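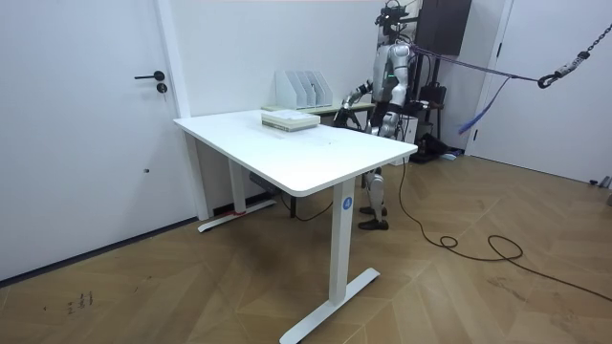

May 27, 2021

I promised my sister I would write up what I do all day, mostly so that she can stop telling people I "work in computers". So put the kettle on, because I have never been any good at keeping these short.

The job at the moment is books. We are trying to teach Masanja (that's our humanoid, all white shell and silver joints) to take a book from a pile on a desk and put it away in a file organiser on a shelf. You or I would do it while thinking about lunch. For Masanja it has to be learned from examples, and somebody has to make the examples, and since November that somebody has mostly been me and Teodoro Navarro, with Heike Reinholz keeping the two of us in order.

An example, in our little world, is one go at the task from start to finish. One of us steers the arms from the next room, wearing the headset and holding a controller in each hand, while the other stands near the robot and watches. Everything gets written down by the machine as we go: what the cameras see, where every joint is, how hard the fingers are squeezing. Then the desk is set up again, slightly differently, and off we go once more. We want 300 good ones for the book task before Heike will let us start any training. As of yesterday evening we have 187, and I was so pleased with that number that I wrote it on my hand.

The word "good" is doing a lot of work there, I'm afraid. I used to think a good example was a perfect one, and in my first few weeks I threw away anything with a wobble in it. Heike sat me down (very kindly, with biscuits) and explained that if the robot only ever sees perfect reaches, it has no idea what to do when a reach goes a bit wrong. So now we keep the ones where the hand comes in too high and has to have a second think, as long as the book gets where it's going in the end. What we do throw out is dithering. If I hover over the pile for ages wondering which book to go for, Masanja will learn to hover too, and I can't really blame it!

Teo and I have quite different styles, and you can see it in the recordings. He swoops in and grabs. I creep. There was a worry that mixing the two would muddle things, so we now do 30 each and swap, and we tag every run with the driver's name so Heike can split them apart later if she needs to.

The desk goes up and down, which has been a blessing. We change the height between batches, and the lean of the books, and where on the desk the pile sits. I favour the far edge as it's the hardest reach, and the safety ropes stay clipped on at the back the whole time, whatever we're doing. My rule for myself is 90 minutes of driving and then a proper break, as my shoulders go and my examples get sloppy before I notice.

I still owe you all the story of the Jumwood trip, and there are seedlings to talk about too. Next time. Teo wants the headset back and I've got his tea.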